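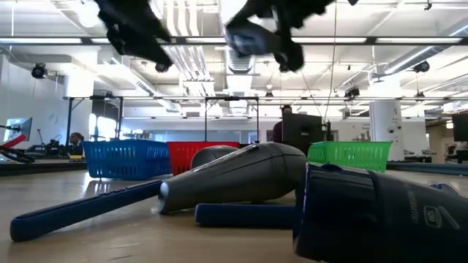
Getting labels, stickers and other gunk off things

I have a soft spot for glass jars. Every jam jar, pickle jar and fancy mustard jar that comes into this kitchen gets washed and kept, and that means I've spent a silly amount of my life picking at labels with a thumbnail. My way goes like this now.

Try heat first. A hair dryer on the warm setting, held a few inches away and kept moving, loosens most paper labels in a minute or 2. Lift one corner with an old plastic card and pull slowly, keeping the label low and flat against the jar. If it starts to tear, stop and warm it again. (I always want to yank at this point. Don't yank!)

For the sticky patch left behind, mix equal parts baking soda and cooking oil into a paste, smear it on and go do something else for half an hour. Then wipe it off with a paper towel and wash in hot soapy water. Any cheap oil will do - please don't waste the good olive oil on this.

Price stickers on book covers are trickier. Low heat only, and never oil, as it soaks right into the paper. My friend Chelsea Dunmore rolls the last bits off with a plain white eraser and it works beautifully on glossy covers.

Candle wax in a jar: put the jar in the freezer overnight and the wax usually pops out with a butter knife. Let the glass come back to room temperature before it goes anywhere near hot water.

Shelf liner that's been down since forever comes up the same way as a label, just with more swearing. Work in strips the width of your hand. I did the whole pantry in July with the windows open and I was still grumpy by lunch.

One thing I've given up on is the printed dates on lids. Rubbing alcohol takes off some of them and does nothing to others, so I just stick my own label over the top and write on it in pencil.

Updated March 2022 - added the bit about candle wax.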